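Clear skies at last, then! After the soggiest April I can remember I finally got the telescope out, and I spent the whole evening on globular clusters. M13 was lovely (it always is), but what I really wanted was M92, which most of us skip past on the way to its showier neighbour. At 50x it's a fuzzy little ball. Push it to 226x and the edges break up into stars, hundreds of tiny pinpricks, and I stood there grinning like a fool. I tried 292x as well and it all went to mush, so don't bother unless the air is very steady.
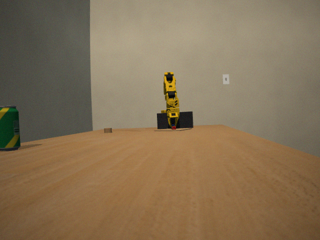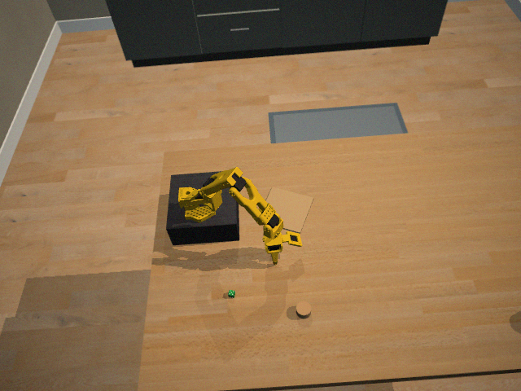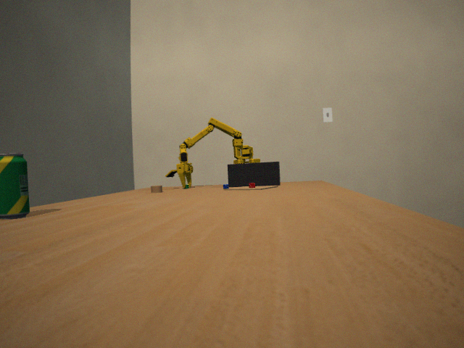

Gerrit Postma wrote to ask how you find M92 without a computerised mount. Start at the keystone of Hercules and sweep north from the top two stars, nice and slowly, until a blurry star turns up in the finder. If the jumps confuse you, lay your chart out on a big wooden table like the one in the pictures and trace the route with a finger before you go outside. Teun Dekker does his with 9x50 binoculars and swears it's easier. Send me your sketches, please, even the smudgy ones!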